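Gernorik – Schranktüren öffnen in der Simulation, gebaut am Küchentisch und in der Werkstatt

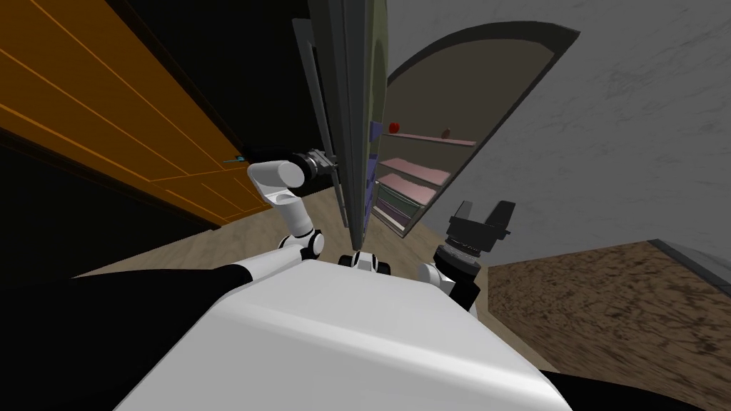 Kategorie: Robotik / Simulation / Heimprojekte

Hallo und schön, dass du hier gelandet bist! Gernorik ist mein Feierabendprojekt: ein weißer Humanoid mit zwei Armen, der in einer gerenderten Wohnung Schränke aufmachen soll. Angefangen habe ich im Dezember zu Hause, inzwischen läuft das meiste auf dem Rechner in unserer Gemeinschaftswerkstatt (danke an Ivone Andrade für den Platz unter der Treppe und die viel zu gute Grafikkarte!). Irgendwann soll daneben ein echter Arm auf der Werkbank stehen, aber so weit sind wir noch lange nicht.

Was liegt hier drin?

Der Datensatz enthält 2,131 Episoden (ja, mit Komma, das Exportskript schreibt englisch und ich lasse es jetzt so). Jede Episode ist ein Versuch an einer Schranktür, ferngesteuert von Nadhirah Chong, Josué Miranda oder mir. Gespeichert werden das Kamerabild vom Kopf aus, die Gelenkwinkel beider Arme, die Greiferöffnung und der Türwinkel. Dazu kommen 13 Raumvarianten, die sich in Möbeln, Farben und Licht unterscheiden.

Im Titelbild ist es der Bogenschrank mit der dunklen Tür, mein Liebling und gleichzeitig mein größter Quälgeist. Der linke Greifer ist an der Türkante, der rechte wartet offen in der Luft. Auf dem Regalbrett liegt ein roter Apfel und weiter rechts noch eine kleine braune Frucht – die beiden gehören zur Nachfolgeaufgabe »Herausnehmen«, die im Ordner furnance steckt. (Furnance sollte mal »Furniture« plus irgendwas heißen, fragt nicht.)

Wie legst du los?

Archiv entpacken, die Datei start.cfg anpassen, dann das Skript zeige_episode mit einer Episodennummer aufrufen. Wenn ein Fenster aufgeht und sich die Arme bewegen, passt alles. Bleibt das Fenster schwarz, fehlen fast immer die Texturen: Die liegen im Paket Allwood und müssen in denselben Ordner wie die Räume. Du brauchst 40 GB freien Platz, mit den Tiefenbildern auch mehr.

Was noch klemmt

Die Griffe machen mir Kummer. Kleine Türgriffe rutschen den Fingern gern weg, deshalb packen wir oft lieber die Türkante an, sobald ein Spalt da ist. Dadurch ist der Datensatz ziemlich kantenlastig, und ein Modell, das nur damit trainiert wurde, sucht dann auch bei geschlossenen Türen nach einer Kante. Omolara Okoro hat dafür ein kleines Filterskript geschrieben, Shehu heißt es, das Episoden nach der ersten Kontaktstelle sortiert. Unbedingt vorher laufen lassen!

Außerdem verdeckt eine offene Tür manchmal das halbe Schrankinnere. Für die Türaufgabe ist das egal, beim Herausnehmen nervt es gewaltig. Eine zweite Kamera am Handgelenk ist angelegt, aber noch nicht in allen Räumen kalibriert. Und die Reibung in den Scharnieren ist frei geschätzt – wer zu Hause einen Schrank und eine Federwaage hat, darf mir sehr gerne Messwerte schicken.

Mitmachen und Nutzung

Du darfst alles verwenden, umbauen und weitergeben, nenn bitte nur den Projektnamen. Neue Räume nehme ich am liebsten einzeln entgegen, mit kurzer Notiz, welche Türen beweglich sind. Maiara Furtado schaut sich die Kollisionsnetze an, das kann ein paar Tage dauern.

Letzte Änderung: 06/07/2022 – Scharnierachsen im Bogenschrank korrigiert, kaputte Episoden rausgeworfen, Tippfehler in start.cfg behoben.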